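Folding a Cotton Shirt Flat on a Table

Last updated 21 August 2022

This method gives a rectangle of consistent width that stacks without sliding and fits a shelf or a shallow drawer. It works for short-sleeved and long-sleeved shirts in soft cotton. Heavy sweatshirts need a different fold, covered on the Rimov page.

What you need

A clear table at about hip height, wider than the shirt with its sleeves out. Wood is a good surface. A tablecloth is a poor one, as it moves with the fabric.

A folding width. We use 25 cm for adult shirts. Measure your shelf first and adjust if needed, then keep the same width for everything in the stack.

Step 1. Check the shirt

Turn it right side out. Close any buttons at the neck. Fold only when the seams are fully dry; the hem and the underarm hold moisture longest.

Step 2. Lay it down

Place the shirt face down with the collar away from you. Pull the side seams straight. Smooth from the center toward the sides using the flat of the hand, then from the collar toward the hem. Do not press hard. Soft cotton stretches under pressure and springs back after folding, and the edges end up uneven.

Step 3. Fold the sides

Bring the right side in toward the center line so that the fold runs from the middle of the shoulder to the hem. Lay the sleeve back over the folded panel. A long sleeve is turned down at the shoulder to lie parallel to the side fold. Repeat on the left. Check the width at the collar and at the hem — the two should match.

Step 4. Fold up from the hem

Fold the hem up by a third of the length, then fold again to meet the collar. Turn the shirt over.

If the fabric bunches

Bunching in the middle cannot be smoothed out by hand once there are several layers. Open the shirt completely and start again from Step 2. Hold it at both sides, at the same height, and raise it just clear of the table. Draw the sides apart until the slack is gone, then lower the fabric in one movement. Sliding it across the table brings the creases back.

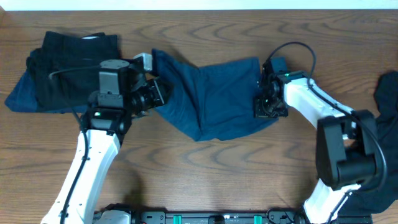 Teal-blue garment held at both sides, with slack still in the center.

Two people can do this faster with large sizes. Each takes one side, and one of them calls the moment to lower.

Stacking

Place the folded edges toward the front of the shelf. Keep a stack under 25 cm high. Alternate the direction of the collars if the stack leans.

Thanks to Setsuko Minami for corrections to Step 3. Instructions for collared shirts are on the Oshima page.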